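Bromlow Opens Its Table Linen Library in Avside, With 292 Placemats Free to Borrow

AVSIDE, August 14, 2021. Bromlow, the household lending shop on Cloutier Street, is adding placemats, runners and napkins to the things people can take home. The new collection is called the Table Linen Library. It opens to members today with 292 placemats on the shelves, and we could not be happier to see them out of their boxes at last.
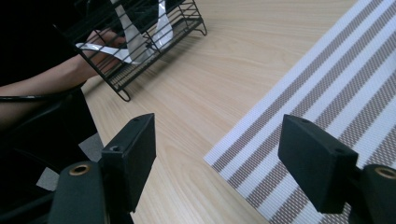
The idea came from the shop counter. Members who borrowed our folding tables and serving dishes kept asking the same question on the way out: did we have anything to put on the table? For a long time the answer was a stack of odd tablecloths in a drawer. Last December we asked members what they would borrow if they could, and placemats came out well ahead of everything else on the list. People wanted woven ones most of all, the kind that can go under a bowl of soup on a weeknight and still look right when company comes.

Striped mats make up the biggest share of the opening collection. Pale stripes broken up by thinner bands of brown or taupe turned out to be the favorite with everyone who came in to help us choose, and they sit especially well on a light wood table where the grain shows. Alongside the stripes there are solid mats in several colors, a good number of checks, and a small shelf of round braided mats for people with round tables, who told us more than once that they are always forgotten.

How borrowing works

Any Bromlow member can take a set home for up to 2 weeks. There is no extra fee. Sets are bundled in fours, sixes and eights, tied with cotton tape, with a card tucked in the front that gives the size of the mats and how to clean them. If you need more than eight of one pattern, ask at the counter. We can usually put together two bundles that match, and if we can't, we will show you some that look good mixed.

You are welcome to try before you borrow. The front room of the shop now has a table set aside for the purpose, and we would love for you to use it. Bring your own plates. Lay the mats out straight or turn them at an angle, put a glass next to them, sit down and see if there is room for your elbows. A mat that seems just right on a shelf can be far too big once it is next to its neighbor, and five minutes at the table will tell you more than any size chart.

Members who can't get to the shop easily can reserve by phone and pick up at the side door during regular hours.

Please measure your table first! We keep a paper tape by the door for anyone who wants to take one home. As a starting point, allow enough width for each person to have a mat and a little bare table on both sides. Narrow tables can be tricky when people sit across from each other, and for those we suggest the shorter mats on the lower shelf or a runner down the middle.

Looking after the linens

We want these things used, so nobody should worry about a spill. Woven mats should be shaken out over the sink and wiped on both sides with a damp cloth and a drop of dish soap. Leave them flat until they are dry. Please don't fold them or put them through the dryer. Crumbs like to hide in an open weave, and an old soft toothbrush gets them out nicely.

Cotton mats and napkins can go in a warm wash with the rest of your laundry. Skip the ironing if you want to. We press everything in the back room before it goes out again, and there are people here who enjoy that job a great deal.

If something comes back with a stain, leave a note on the card telling us what it was. Coffee, beet juice and candle wax all need different treatment, and a note saves us guessing. Mats that are past saving will be cut down into coasters and pan rests, and those will be free to anyone who wants them.

Where the collection came from

Part of the collection was bought new with a grant of $900 from the Avside Neighborhood Fund. We spent it mostly on woven mats in sets of six and eight, which are hard to find secondhand with none missing. The rest was given by households in town, some of it never used and still in the original wrapping. Over the spring we sorted roughly 720 donated pieces, counting napkins and runners. Those that did not make it onto the shelves have gone to the rag bin at the Brulex repair workshop next door, where they are already being put to work on furniture polish.

We are still looking for a few things. Matching sets of eight in dark green or navy would be wonderful, as would plain white napkins in any quantity. Children's wipe-clean mats have been requested many times and we have hardly any. Donations can be dropped in the blue bin inside the front door. Please wash them first and keep sets together with string or a rubber band.

Opening day

The shop is open from 10 to 4 today, with the linen shelves ready from the start. There will be lemonade, a bread table, and a napkin-folding corner for children and for any grown-ups who never got past the triangle. At 1 o'clock we will set the long table in the yard with one mat from each pattern in the collection, so everybody can see them side by side in daylight. Come and sit down. Bring lunch if you like.

New members can join on the day at the counter with proof of address. Current members only need their card.

About Bromlow

Bromlow is a member-run lending shop serving Avside and the surrounding towns. Members borrow tables, chairs, dishes, cookware, garden tools and now table linens for everyday use and for gatherings at home. The shop shares its building and its yard with the Brulex repair workshop.

Press inquiries: Bromlow front desk, Cloutier Street, Avside. Photos and a full pattern list for the Table Linen Library can be requested at the desk.

Recent news from Bromlow

Folding tables: new longer loan period for summer
Brulex workshop adds a chair caning evening
What to do with a single leftover plate
Side door pickup is here to stay
Canning jars and kettles, back on the shelves

Contact us | Copyright 2021 Bromlow, Avside. All rights reserved. | Back to top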